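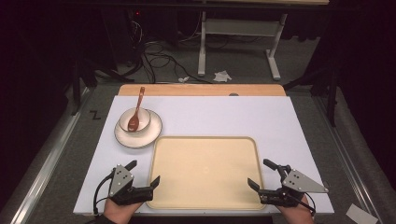 Grultlow grippers, one in each hand, at a tabletop station with a tray, bowl, plate and wooden spoon.

The Grultlow is a pair of hand-held grippers sold as a kit by Erdem, a maker of laboratory equipment based in Grerley. It is used to record manual tasks for the training of robot arms. The operator holds one gripper in each hand and carries out ordinary table work, such as moving a bowl or setting out dishes, while a camera on each gripper records the view past its fingers. The kit is sold mainly to university laboratories and small automation firms.

Design

Each gripper has two dark fingers that open and close under the control of the operator's hand. The fingers are carried on a body of black plastic parts and a gray metal plate of triangular shape. A cable runs from each gripper to a recording unit, which stores video and finger position on a shared clock. The two grippers mirror each other and are not interchangeable between hands.

The finger tips narrow toward the end, and replacement pairs are sold separately. Erdem states that each gripper can lift objects of up to 263 grams, a figure that covers most light tableware but excludes full vessels. The cables were lengthened in the second version after early buyers reported that they limited reach across wide tables.

Use

A recording session normally begins with the placing of objects on a plain work surface. The guide supplied with the kit recommends a pale, even covering and a small number of objects that differ in shape - a flat tray, a deep bowl and a long-handled spoon are typical. Each task is repeated from new starting positions, with 200 repetitions given as the usual minimum for a single task.

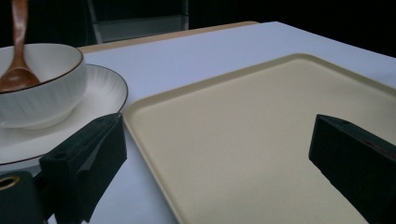
View between the fingers of one gripper, with the tray ahead and the bowl and spoon on the left.

Recordings are processed with Findia, a program included in the purchase price. Findia joins the streams from both hands, marks the moments at which the fingers close, and removes passages in which the objects are hidden from view. Finished sets can be exported in several open formats.

Supply and support

The kit contains two grippers, the recording unit, cables, 20 spare finger pads and a printed guide. Erdem offers a 5-year warranty on the metal parts and a shorter one on the cables. Repairs are carried out in Grerley. A rental service for short projects was added later and includes one day of remote training.

Reception

Users have generally praised the low weight of the grippers and the short time needed to learn them. Criticism has centered on the cables, which require care when the hands cross, and on the lack of a left-handed layout for the recording unit's controls. A wireless version has been announced - no release date has been given.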